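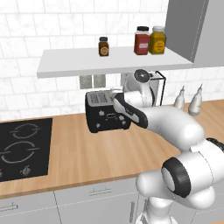

Mestura Kitchen Pack: a month of collecting demos in a pretend kitchen

Reviews > Simulation & Data Tools
30/11/2020 — by the Clatgate bench desk

I've been using Mestura since October to gather demonstrations for a small imitation-learning project, and I have opinions! The short version is that I like it a lot, I'd buy it again, and the export tool made me want to lie down on the floor.

The kitchen pack gives you a white arm with a parallel gripper, a wood counter, a cooktop and a bunch of stuff to bother. I've spent most of my time on the toaster (a boxy black thing with two long slots), because pushing it into place is harder than it sounds. You come in from the side, get a fingertip on the top edge, and if you're heavy-handed the whole toaster goes crooked. I kept plenty of those crooked ones in the set — my policy learned to recover much better once it had seen a few.

Driving the arm is a pleasure once you turn the hand controller's sensitivity way down. The default is silly. My first 20 demos were so jerky I threw them out, but by the end I had 369 saved, and a good session got me 6 usable ones before my wrist complained.

The look of the place is nice too. Marble-patterned tile, spice jars up on the shelf, squeeze bottles by the wall. I'd like more clutter on the counter itself, and the Evside add-on (sold separately, grr) does help with that. The Kırmızıgül texture set is prettier, but it slowed my machine to a crawl, so I went back to the stock tiles.

Now, exporting. Anything past 200 episodes in one batch and the progress bar just sits there. Split your batches! Also, the labels for "success" and "partial" are right next to each other in the menu and you can't undo a wrong click, so I've had to go back and replay whole folders.

Four stars from me. If they fix the label menu I'll bump it up.

Last updated: version notes checked against the current release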